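Projects > Tanard > Charging Logs > README

Tanard Charging Logs: read me first
By Letay Tamiru
Updated in September

Print this page | E-mail this page

Hello, and thank you for taking an interest in this little collection! Tanard is a set of charging logs from electric cars driven by ordinary people in and near Estwood, and I put it together after one too many evenings arguing with friends over how long a charge takes in real life (we never did settle it, but we did end up with a lot of spreadsheets). If you are shopping for an electric car, writing a school paper, or building a route planner, I hope you find something useful in it.

What you get

The release holds 1000 charging sessions from 50 cars, and 334 of those sessions took place at public fast chargers. The rest were at home or at work, on slower equipment. Each session is one row in a plain comma-separated file called sessions.csv, and there is a second, smaller file called cars.csv with a row for every car. The two join on car_id. I kept the format as dull as I could, so that it opens in any spreadsheet program without a fight.

The columns you will probably want are these:

- car_id: a random code, the same in both files
- start_hour: local time, rounded down to the hour
- minutes: how long the car was plugged in
- kwh: energy delivered, as reported by the charger or the wall box
- soc_start and soc_end: battery percentage before and after
- outside_temp_f: temperature the driver noted, in Fahrenheit
- site: home, work or public
- note: anything the driver felt like typing

Please do look at the note column before you throw it away. Some people wrote nothing at all, some wrote "ok" every single time, and one driver left what amounts to a diary of a winter spent hunting for a working plug behind the Mercado parking garage. I have corrected the spelling of place names there and left everything else as it was typed.

How the logs were gathered

Drivers signed up through a page hosted by Cirnent, who also lent us the server space and were very patient with my questions. Each driver filled in a short form at the end of a session, either on a phone or on a paper card that I typed up later. I typed most of the cards on Thursday nights, so if you spot a run of odd numbers close together in the file, that may well be me getting sleepy, and I would love to hear from you.
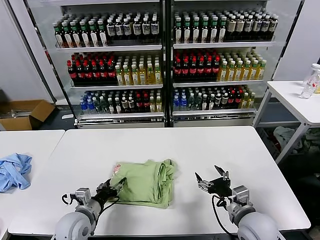 A fair number of drivers forgot to unplug, or left the car on the cable overnight after it was full. That means the minutes column tells you how long the car was connected, and you can't read it as charging time without some care. For home sessions I would suggest working from kwh and the battery percentages. Public sessions are cleaner in this respect, as most of the stations in town bill you for sitting there once you are done, and people are quick to come back for their cars when money is involved!

Known trouble spots

The temperature readings are rough. Some came from the dashboard, some from a phone, and a few from a thermometer nailed up beside a garage door. Please don't hang a cold-weather study on them alone.

There are 3 cars whose battery percentage was only ever logged in steps of ten. They are marked with coarse_soc = yes in cars.csv, and you may want to drop them if you are plotting charging curves.

Plug-in hybrids are in here too, marked in the powertrain column. Their batteries are small and their sessions short, and mixing them with the fully electric cars will pull your averages down in a way that puzzled me for a whole weekend.

I should add that everyone who took part chose to, and people who choose to log their charging are, I think, a keener bunch than most. More of them have a driveway than you would find among Estwood drivers as a whole. If your question is about apartment living and street parking, you will find very few rows to help you.

Privacy

Names, plates and street addresses were removed before anything left my computer. Public chargers are listed by neighborhood only. If you took part and would like your car taken out, send me the code on your sign-up sheet and I will remove it from the next release.

Using the files

You may use, copy and change the data for any purpose, as long as you credit the Tanard logs and say so if you have altered the numbers. Corrections are very welcome. Tell me the car_id and the row, and what you think it should say, and please be patient if I take a week or two to answer.

Print this page | E-mail this page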